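Hidora match events: data card

Maintainer: Chie Tsuchiya
Release: 4
Refreshed: every Friday during the season

Summary

Hidora is a table of on-ball events from the Prirkitz league, a semi-professional football competition. Each row is one event: a pass, shot, tackle, clearance, save, foul or restart. Events were coded by hand from match video using the Odby tagging tool and exported as comma-separated text.

Fields

match_id: integer, unique within a season.
team: three-letter club code. Codes are stable across seasons, including for clubs that changed name.
minute, second: match clock. Stoppage time in the first half is stored as minute 45 with second values above 60.
x, y: pitch position scaled 0 to 100, origin at the defending team's left corner flag. Values are normalized to the attacking direction of the team in possession.
event_type: see types.txt.
outcome: 1 for successful, 0 for unsuccessful, blank where the concept does not apply (fouls, restarts).
coder: initials of the person who tagged the match. 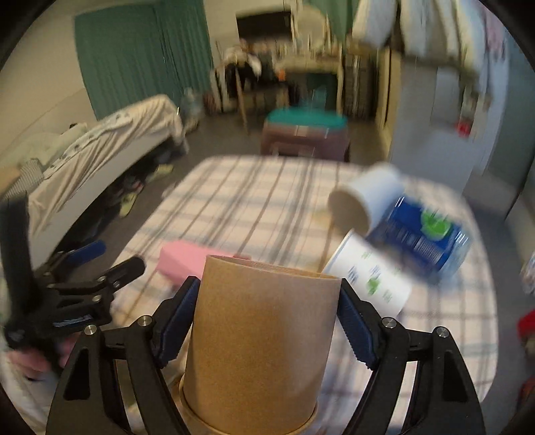 Figure 1. Kraft-paper cylinder held upright between two gripper fingers, checked tablecloth.

Coding rules

A shot is any deliberate attempt to score, including blocked attempts. Crosses that go in are coded as a pass followed by a goal, with the same timestamp on both rows. Own goals are credited to the defending team's code and carry event_type 2. Tackles are recorded only where there is contact with the ball — pressures are not recorded at all.

The Noguchi rule applies to rebounds: a second attempt within 2 seconds of a save is given its own row and linked to the first through parent_id. Older files lack this column.

Known problems

Positions near the far touchline are less reliable at grounds with a low camera. Goalkeeper throws were coded as passes before release 4 and have not been corrected. One cup tie has no second-half clock; its rows have minute filled and second blank.

Loading

Files are UTF-8 with a header row. Read coder as text. Each file holds at most 2000 rows, so longer matches are split and must be joined on match_id before sorting by half, minute and second.

Licence

Free for non-commercial use with attribution. Club crests and match video are not included.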